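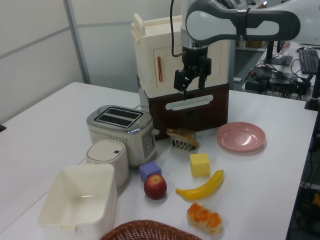

Left of the white table: toaster, canister, open bin, two-part unit behind.

2019-12-17

Spent the morning on the kitchen table layout. Toaster stays to the left of the brown compartment, lever end facing right. Canister goes in front of it, then the cream bin farther forward and left. I left the bin empty for now.

Giorgia Zuccaro wants the bin moved back so it takes up less table. I tried that on paper and it crowds the canister, whose lid then can't be lifted straight up. Leaving it alone until she has had a look.

Stacked unit: cream box on top, dark brown compartment under it with the long white handle. Gap to the toaster set at 5 cm. Wrote that on the Mirndale sheet, the old figure there was from April and no good.

Rubber feet from Broster came, pack of 20. Two are misshapen, put them aside to go back. The rest are in the Kaimal drawer with the spare screws.

Wiped the tabletop with the mild cleaner. The stronger one leaves streaks on white and took almost two hours to get off last time.

To do:
tape marks for the toaster and canister
label for the bin (ask Giorgia what she wants it called)
send the layout to Liltano
more paper towels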